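4. Keeping Apples Through the Winter: What Households Told Us

4.1 The cellar and its rivals

When we began visiting households in the Yeo valley, we expected to hear mostly about varieties, and we did hear a great deal about varieties. But people wanted to talk about rooms. They took us down steps and along passages and up into lofts, and they stood with us in the cold while they explained why this corner was good and that one had never been any use. Of the 417 households that returned our first questionnaire, the great majority had at one time kept apples over winter in a room that was built for something else, and the notes they added in the margins were often longer than the answers themselves.

The cellar comes first in most of these accounts, and it is easy to see why. A cellar with an earth floor stays cool and a little damp, and both of these suit a late apple very well. Several of our older respondents remembered sprinkling the floor from a watering can in dry spells, a chore that usually fell to the children. Where a cellar had been given a concrete floor and a boiler, though, the apples had moved out. One woman wrote that the new heating had been a blessing to her knees and the end of her Emelines, and she seemed to feel both parts of that sentence equally.

Lofts and spare bedrooms took over in many of these homes. They are drier, and fruit kept in them wrinkles sooner, but they have the advantage of being close at hand, and we should not make light of that. An apple store that is looked at every few days is a different thing from one that is looked at twice before spring. We came to think that a good many of the successes people put down to the room were really owed to the habit of walking through it.

4.2 Wrapping, spacing and the matter of newspaper

On wrapping, opinion in the valley is divided, and warmly so. The wrappers hold that a sheet of paper around each apple keeps rot from passing to its neighbor, and they have passed the practice down with some care, right to the way the corners are folded under. The others lay their fruit bare on slatted shelves with a finger's width between, and say that paper only hides trouble until it is too late to do anything about it. We have sat at kitchen tables where both views were present, sometimes within one marriage.

Our own small comparison could not settle the question, and we would not want anyone to lean on it too heavily. We laid down 200 apples of the variety known locally as Jirnis, half of them wrapped and half bare, on shelves in the same shed, and went through them at intervals until April. The wrapped fruit stayed plumper. The bare fruit was quicker to sort, and a soft one was generally found before it had spread its troubles. By the end the losses in the two groups were close enough that we would be embarrassed to declare a winner. What we can say is that the apples that went in with a bruise or a missing stalk did badly whichever way they were kept, and every household we spoke to could have told us so beforehand.
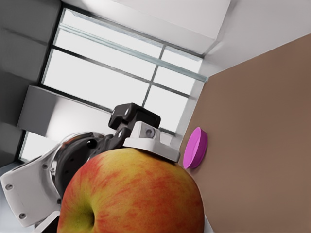
Figure 3. Apple with red streaking over a yellow-green ground, the calyx dimple at lower left (computer rendering).

It was the sorting at the start, then, that people cared about most, and here the valley speaks very nearly with one voice. Fruit for keeping is picked by hand on a dry day, a shade before it is fully ripe, and lifted and turned so that the stalk comes away with it. It is never dropped into the basket. Windfalls go to the kitchen, and so does anything with a mark on it, however small. Several people described a first sorting under the tree and a second one a week or so later – the "second look," as it was called in a number of homes – when bruises that did not show on picking day have had time to come up brown.

We were struck by how much of this knowledge is in the hands. Asked how they could tell that an apple would keep, people tended to reach for one and hold it out to us, and then to be a little at a loss for words. They spoke of weight, of a certain dull sound when the fruit was tapped, and of a greasiness that comes over the skin of some sorts in store and that worries newcomers a good deal more than it should. These signs differ from one variety to the next. A keeping Jirnis is hard and rather plain-tasting in the fall and comes into its own after the new year, while an Emeline is at its best early and is usually finished before the snow has gone. The big cooking apples that everybody in the lower villages calls Zulus were said to keep until the next blossom if they were left alone, though we noticed that in most houses they had not been left alone, and that the pies were excellent.

4.3 What has been lost, and what has come back

It would be wrong to give the impression that the practice has come down unbroken. Many households gave up storing apples in the years before 2000, when the old trees were failing and good fruit could be had at the store all year round. The shelves were put to other uses, and we saw them holding paint, jam jars, board games and in one case a very contented cat. Some families kept a single tray going for old times' sake, and it is often from these trays that the present revival seems to have started.

Younger respondents were more likely to have learned from a neighbor than from a parent. They asked us as many questions as we asked them, and some had begun keeping notebooks of their own, with picking dates, room temperatures and blunt remarks on flavor. We have been kindly allowed to copy several of these. They are uneven, as all such records are, and two of them stop short in the middle of winter with no explanation. Still, they give us something the questionnaires could not, a view of one shelf from week to week, and we turn to them in the next section.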